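Tadport site, pre-purchase check: Huaranga teardown cell
Walkdown in June, before any deposit goes to Sornach

1. Floor space and anchoring
Pass. The bay fits the cell with room for a cart on one side. The quote assumes we drill our own anchor holes.

2. Emergency stop within reach of the operator
Pass, on the drawing. Check again on the real thing.

3. Guarding
Open. Sornach says none is needed at low speed. I want the risk assessment in writing, with our parts in it and not their demo blocks.

4. Grip force and pinch points
Open. Data sheet lists 92 newtons. No word on what happens to that number if power drops mid-grip.

5. Spare parts
Fail. Finger pads are sold in packs of 23, which suits no one but the seller. Lead time blank.

6. Throughput claim
Fail. The brochure says 200 towers a shift. Arna's budget sheet copied that straight in, and the payback date hangs on it.

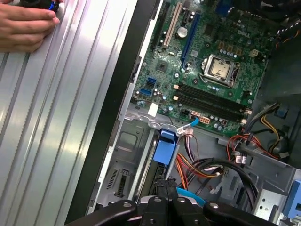 A Dell desktop has memory latches, a light blue SATA cable and power leads looped beside the drive cage, and every model we take in routes them differently. Hands will be in there too. Price the cell at half the claimed rate and see if anyone still likes it.

7. Service contract
Open. $500 per visit, travel extra. Ask what counts as a visit.

Result: do not order. Recheck items 3 to 7 when Sornach answers.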